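Treloar Simulation Transfer Study
Second progress report to the Dellbridge Fund
Mon 8 May
Prepared by Trudy Fairweather, with numbers from Declan McPhee and corrections from nearly everyone

When we last wrote, we promised the Fund a method for deciding which simulated demonstrations are worth training on. We also promised it would be simple. We have kept one and a half of those promises.

The method scores each episode by how much the policy's predictions change when that episode is left out of a small training batch. Episodes that change nothing are dropped. Clem Rewi wrote the first version in a week and has spent the time since then explaining to it what "nothing" means.

Data so far

We have 3,052 simulated episodes in the Rultanero set, all rendered, none of them requiring anyone to pick blocks up off a real floor. After scoring, 2,485 were kept. The rejected ones are mostly near-copies of each other, along with a stubborn group in which the arm arrives at the object, thinks it over and goes home. We had been training on those for months, which explains a certain hesitancy in the earlier policy that Troels Riis had been calling caution.

Views from the simulator, overall and from the gripper: 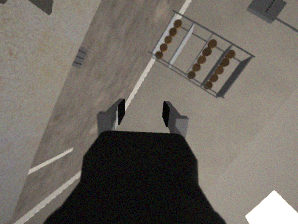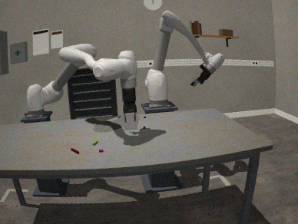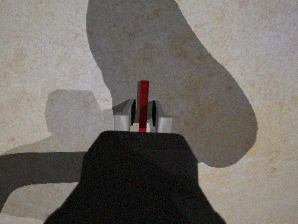 Figure 1. Rendered views from the simulated workspace. Top: rack with discs, gripper open. Middle: both arms at the table. Bottom: red bar held between the fingers.

Results

A policy trained on the kept episodes does as well in simulation as one trained on everything, and it trains faster. We would have liked "better." Anahera Tipoki points out that matching the full set with less data was the stated goal in the proposal, and she has underlined the sentence for me.

The scores hold steady when we change the lighting. They are less steady when we change the camera. An episode rated highly from the overall view can look worthless from the gripper view, where the gripper body blocks a good deal of whatever is going on. Clem now scores each view separately and keeps the higher value. Declan considers this generous and is running the average as a comparison.

Problems

The scoring run ties up our one large machine for 5 days. We lost a full run in the spring to an automatic software update, which finished without errors.

Flavedar, our rendering package, changed its default shadow settings between versions. Part of the set had to be rendered again so that the shadows agreed.

Next period

We will repeat the comparison on physical arms, with 100 trials per policy, starting in June. Troels has the bench booked. The budget is on track apart from storage, where we are over, and a revised line is attached for your approval.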